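# Old office computers to be collected at Plamari from this month

April 2024

Households and small firms in Plamari will be able to hand in unwanted desktop computers at the town's recycling yard from Monday, under a scheme agreed between the local council and the waste firm Lehner.

The yard on the Destska road already takes fridges, televisions and washing machines. Until now computers have gone into the same skip as toasters and kettles, and most of what was in them was shredded for scrap metal.

Under the new arrangement they will be kept under cover and sent on to Lehner's workshop in Erkinura. Machines that can be repaired will be passed to schools and to families on the council's hardship list. The rest will be taken apart for spares. 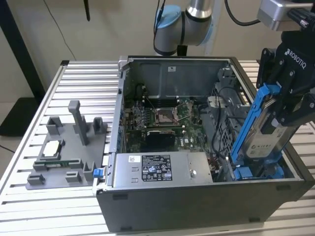 The council has put 3,000 euros towards the first year, mainly to pay for a lockable container and new signs at the gate. Lehner is meeting the cost of transport and labour, and will keep any income from the sale of scrap.

There is no charge for residents. Firms with fewer than 11 staff can also use the service free of charge but must book a time slot first, either by telephone or at the council's front desk. Larger employers are being asked to make their own arrangements, as they are at present.

The limit is two computers per household per visit. Keyboards, mice and mains leads can be left in the crates next to the container. Screens are not part of the scheme and should still go to the television bay on the far side of the yard. 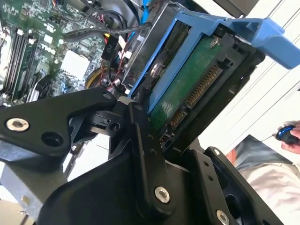

A trial run in December, limited to council offices and the library, led to several changes. The opening hours were moved to include Saturday mornings after staff said they could not get to the yard during the week. Labels are now given out at the gate, because handwritten notes stuck on in the rain had come off by the time the van was unloaded.

The council also dropped a plan to ask people to remove hard drives at home. Some of those who took part in the trial did not own a suitable screwdriver, and a few cases came in with damaged fittings.

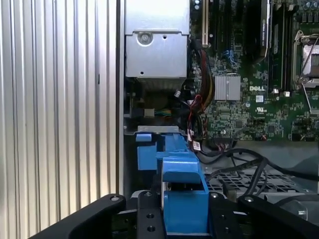 Residents are asked to leave their machines closed and complete, whatever state they are in. Anyone who has already taken a side panel off should bring it along with the case. Loose wiring should be left plugged in where possible, including the red, yellow and black wires found inside many desktops, as a missing lead can take longer to replace than a faulty part. Memory and graphics cards should stay in place too.

Personal files are the owner's responsibility up to the point of handover, and the council advises people to copy anything they want to keep. Lehner says every drive will be wiped at Erkinura before it is used again, and that any drive which cannot be wiped will be crushed. A certificate can be requested at the gate and will be posted within a month.

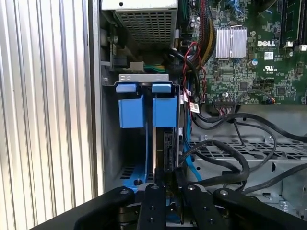
*Photo: Lehner*

The firm hopes to take in 1,000 computers in the first year. It has not said how many of those it expects to repair. Laptops and tablets may be added later, but their batteries need separate storage and the yard does not yet have a permit for it.

The yard is open from 9am to 5pm on weekdays and from 9am to noon on Saturdays. It is closed on public holidays. Proof of address is needed, and a council tax letter or library card will be accepted. Vans and trailers should use the lower entrance, where the height barrier has been removed.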